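[teleop-teaching] Re: Hand guiding or remote for mug tasks?
From: Sabina Bartoš
To: teleop-teaching list

Matúš Štefanec wrote:

> Hello all,
>
> We are getting ready to record our first long set of demonstrations and
> I would like to hear how others do it before I commit my two students to
> a month of work. The task is a mug, a stand with pegs, and a few kitchen
> things lying near it. We tried hand guiding first, with one of us holding
> the arm by the wrist and walking it through the motion. It feels natural,
> but our hands and sleeves are in every picture. With the remote leader
> arms the pictures are clean, but the motions come out slow and wobbly,
> and picking up the mug takes three tries.
>
> Also: do you let the operator watch the table directly, or only the
> camera views? And how many demonstrations before you train anything?
>
> Matúš

Hello Matúš, and hello to everybody else who has been so quiet since June!

I read your message over my morning coffee and meant to send two lines, and now I see it has become a whole letter, so please forgive me and skip to whatever part is useful to you. We went through nearly all of this at Alitholm, and we made the mistakes in more or less the same order.

First, the hand guiding. I love it, and I still use it when I want to work out what a motion should be. You feel in your own shoulder where the arm is going to run out of reach, and you find the comfortable grasp much faster than you ever would through a controller. But for recording we gave it up completely. Sleeves in the pictures are one part of it. The other part is that a person pushing on the wrist makes the joints do things the motors would never do by themselves, and our playback looked quite different from what we had shown. So now I guide by hand for ten minutes with the recorder off, put the arm back at its start pose, and go sit at the leader arms.

Your second question is the one I have strong feelings about. I started out letting operators look at the table, and everyone was happy and quick, and the demonstrations were lovely to watch. Then I sat down with just the wrist pictures and tried to say, at each moment, what I would do next. Quite often I couldn't! When the wrist comes down close to the table, the view can shrink to very little.
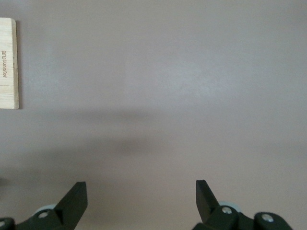 Wrist camera, fingers open, one piece of wood at the upper left and a soft shadow on the surface.

Try to decide from that alone where your mug is. A person standing at the table knows, of course, and steers straight to it, but what they know isn't in the wrist picture at all. These days I ask operators to work from the screens for everything except the first practice runs. They grumble for an afternoon (I certainly did) and then they start doing sensible things without being told, like staying a bit higher until the target is well in view, and approaching from the side where the fingers don't cover it.

I should add that I don't mean wrist cameras only. Keep the fixed view in the recording and on the screen too. My colleague at Rikix trained with the wrist views alone for a while, to save disk space, and went back to using both.

Now the wobble and the three tries. I suspect your operators are doing the thing I did, which is trying to move and grasp in the same breath. What helped us was to talk the motion through out loud: come over, stop, come down, stop, close, stop, lift. The stops can be very short. After a week or so they nearly vanish, but the grasp stays clean. Do turn your scaling down as well, if your leader arms allow it. Ours came from Kratochvíl with the scaling at one to one, and nobody here touched that setting for far too long. We run at 80 percent now and people's hands are much calmer.

And choose your grasp for what comes afterward. With a mug, it's tempting to grab whatever is nearest. Then you arrive at the peg and discover the handle is on the wrong side, and you have to put everything down again. I have the operators look for the handle before they go near the mug, and say which way it should point at the end.

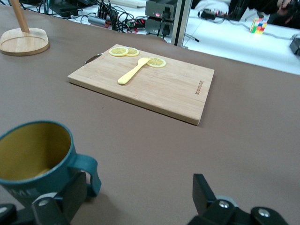 Mug at the fingers with its handle to the right. Board and lemon slices beyond.

You mention kitchen things lying near the stand. Leave them in, and move them between episodes! We were much too tidy in the beginning. We had the cutting board in one place for an entire set, and the trained policy seemed to steer by the board more than by the mug. Now whoever is resetting the table turns the board, shifts the lemon slices and the yellow plastic utensil, and changes where the stand is. We also record starts with the stand lying on its side, as a separate group with its own label, so that we can leave those out when we train the plain version of the task. Please label at the time of recording. I once spent two days going back through old episodes to sort them, and I wouldn't wish it on you or your students.

Another small habit, while I'm at it: during the carry, keep the mug low, and pause a moment before crossing over anything. Operators like to swing it up high, as you would in your own kitchen, and then the wrist view fills up with things in the background that change from one day to the next. 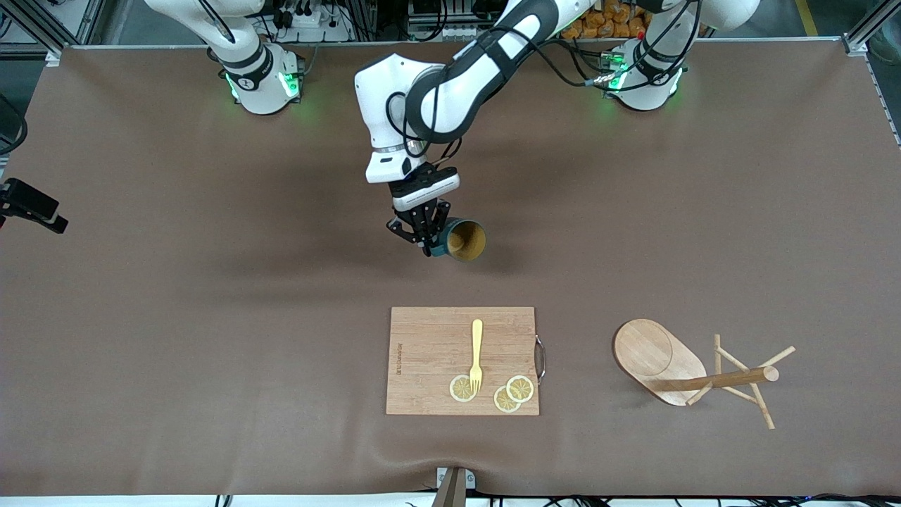
As for how many, I'd say train something embarrassingly early. We do a first little run after 80 demonstrations, simply to see what is wrong with them, and I have never once regretted it. The full set for our mug task came to 600, recorded by 4 operators. Having several people matters more than I expected, since each person has their own way of slowing down before a grasp, and with a single operator you end up teaching that person's habits along with the task. If you have only the two students, sit down and record a share yourself. You'll also be a good deal nicer to them afterward about the slow ones.

Keep the failed grasps where the operator recovers and finishes properly. Throw out the ones where they gave up. I know the people at Bravasetti throw out both, and we have argued about it pleasantly on this list before, so perhaps somebody from over there will want to disagree with me again.

One question back to you, Matúš. Do your leader arms give any feeling of resistance when the gripper closes? Ours give none, and the operators squeeze harder than they need to. I've been wondering if a simple sound that rises with the grip force would be enough. If you or anyone else has tried it, I would be so glad to hear, and I'm happy to send our reset sheet and label list to whoever wants them.

Warm greetings,
Sabina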